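April, gripper bench, afternoon into evening

Finally got both arms going over the taped table and compared the Iketti gripper against the Pearce one back to back. Really fun session! Same controller, same Torkbridge motion script, only the tool changed.

396 attempts logged, and the Pearce gave us 162 clean picks before I had to stop and retune the closing force (it was set for the Brutville parts and squeezed far too hard). After the retune it settled down beautifully. Approach speed went up to 400 mm/s with no complaints from the controller, and I'd love to push it further once the cable slack is sorted.

The toy corn is a great test object. Bumpy, tapered, rolls if you so much as look at it, and it shows up a bad wrist angle right away. Coming in across the cob works much better than along it.
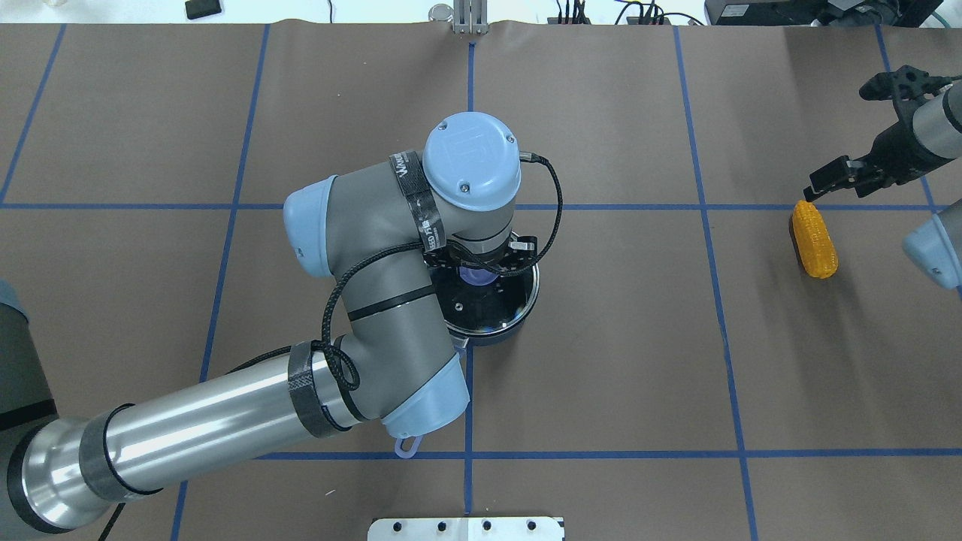 Cable routing still needs love. The braided one at the wrist wants another strap before we try anything with full rotation, and I'd like around 6 cm more play at the elbow. Also re-zero both arms against the tape lines first thing, the offsets drifted a little after the tool swap. Next up: softer finger pads, same script, same corn. Can't wait to see those numbers.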